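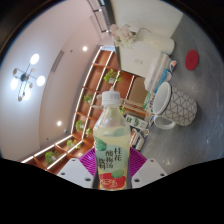 Omolara Abubakar wrote to me that I should stop calling myself "only the office girl" of a roofing company, and that after 13 years I know more about flashing than half of the men on the ladder. I laughed, but I kept her message.

In January I went up with the crew for the first time, on a school roof in Tanditz. My knees were shaking very much. Wim Coppens showed me how to clip the harness and then he left me alone with 2 bundles of shingles, for which I am still grateful.

Now I am preparing for the estimator course. The book is heavy and I do not yet understand the chapter about valleys. If some of you have passed it, please write to me how you studied.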